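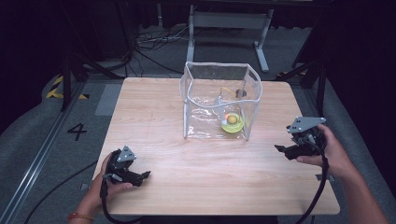
The clear plastic box on the table, with the yellow-green round thing inside.

October 27, 2025

I wanted to go to bed early, but I stayed two hours with the radio and now I must write it down. The coalition in our region is finished. Zastero left it this afternoon, over the water law, and Kovačević read his statement in a voice like he was reading a train schedule. He did not say sorry to the people who voted for him in May.

I voted for him too. I remember the rain and the long line at the school, and how Lejla Popescu held her umbrella over both of us and argued with me the whole time. She said a party with 13 seats will always sell the small one with 12. I told her she was too bitter. Tonight she called me and she was kind, she did not mention it at all – I would prefer that she did.

The petition against the law has 2735 names now. My own is somewhere near the beginning. What does a government do with such a paper when there is no government to receive it? On the radio one man from Varmont said there will be new elections in the spring, and a woman said no, they will find some independent person and continue as before. I believe the woman.

Tomorrow I will ask at work if anybody goes to the meeting in Stakier. I do not like to go alone, and the last bus back is too early.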